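Vilitz 衣物感知与折叠规划软件包

产品中心 > 软件 > 柔性物体操作

软的东西最难拿。螺丝、纸箱、瓶子，形状是死的，模型建一次能用很久；一件外套往床上一放，每回都是一副新模样，袖子可能压在身子底下，领子可能翻着，拉链也不知道朝哪边。Vilitz 就是为这类活儿写的软件：它看懂一件摊开或者团着的衣服，告诉夹爪该捏哪里、往哪个方向带、什么时候松手。我们在 Altthorpe 的小团队从羽绒服、衬衫、毛巾一路做过来，走过不少弯路，这些弯路如今大多变成了软件里的默认参数，您装好就能用，不必再走一遍。

它能做什么

感知模块接收腕部相机的画面，支持鱼眼镜头，畸变校正在内部完成，您不用先把图像拉直再喂进去。输出的是一张衣物关键点图：领口、袖口、下摆、腋下、门襟，每个点都带置信度。遮住的点也会给出推测位置，但会单独标记，规划模块默认不会拿推测点当抓取点（这一条是 Dumisani Botha 坚持要加的，后来我们都很感谢他）。

规划模块拿到关键点以后，先判断衣服是不是已经足够平整。不够平，就先安排拉展动作；够平了，再按您选定的折法生成抓取序列。单臂和双臂都支持，双臂模式下两只夹爪的轨迹会一起求解，避免在衣服中线附近互相挡路。折法可以从模板库里选，也可以自己画：在编辑器里拖两下折线，软件会算出对应的捏点和落点。

鼓囊囊的绗缝面料要多说几句。亮面尼龙会反光，绗缝线又和褶皱长得很像，早先的版本经常把一道折痕认成门襟。现在的模型把拉链、按扣、领标这些小部件当作锚点来用，先找到它们，再倒推衣身的朝向，稳当多了。花床单也一样，格子布、条纹布做背景时，分割网络会先估计底纹的重复规律，再把衣服从上面分出来。 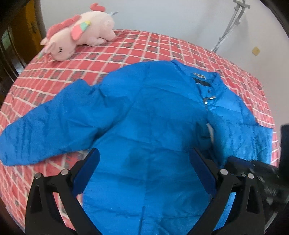 夹爪视角下的蓝色绗缝外套，摊开在红色格纹床罩上，领口附近可见拉链头与按扣。

我们特别看重家里的真实环境。实验台上铺一块灰布，什么算法都好看；换到卧室，床上有玩偶，墙边有架子，光线一会儿亮一会儿暗，就见真章了。所以 Vilitz 的训练数据以手持夹爪在普通房间里采集的为主，软件也附带同一套采集工具，您可以用自己的衣服、自己的房间补录。一般补录 50 段就够让模型适应一种新面料，微调脚本一条命令就能跑完，过程中有进度页可看，中途断电也能接着来。

旁边有杂物怎么办，是客户问得最多的一个问题。软件里有一个叫“请勿触碰”的图层，凡是不属于目标衣物的东西都会归进去，规划时自动绕开，安全距离可调。若是杂物压住了衣角，软件不会硬拽，会停下来发一条提示，由您的上层程序决定是先挪开东西还是换一件衣服。

接口与部署

提供 Python 和 C++ 两套接口，函数命名一致，换语言时不用重新学。支持 ROS 2，也可以完全不用 ROS，直接走本地套接字。感知与规划可以装在同一台工控机上，也可以分开部署。配置文件全部是纯文本，方便放进版本管理。

图形界面里有一个回放窗口，能把任意一次抓取的画面、关键点和轨迹对齐起来逐帧看。我们自己调试时几乎整天开着它，Renzo Cattaneo 还给它加了并排比较，两个版本的模型跑同一段录像，差在哪里一眼就能找到。

规格

产品名称：Vilitz 衣物感知与折叠规划软件包
支持机械臂：单臂或双臂
夹爪类型：平行开合夹爪、连杆式二指夹爪
相机：腕部单目，普通镜头或鱼眼镜头
关键点刷新周期：50 毫秒
内置折法模板：200 种
操作系统：Linux
授权方式：按工作站授权，含一年更新

价格

单工作站授权 1850 欧元，含采集工具、微调脚本和回放窗口。高校和职业学校另有教学授权，请写信说明课程情况，我们会尽快答复。需要多台部署的，Osaze Olaniyan 会跟您一起把方案理清楚，他脾气很好，问题多一点没有关系。

常被问到的几件事

没有机械臂能先试吗？可以。试用版自带录像，回放和关键点识别都能跑，规划结果在仿真里看。

能不能处理裤子和床单？裤子可以，模板库里有。床单目前只支持单人尺寸，双人尺寸的模板预计十月随更新发布。

旧夹爪能用吗？只要能读到开合宽度，基本都能接。Sipho Venter 维护着一份已测试型号的清单，写信即可索取，您的型号不在上面也请告诉我们，我们很乐意帮着看看。

随附文档为中英文双语，安装说明、接口手册和微调教程都在安装包的 docs 目录下。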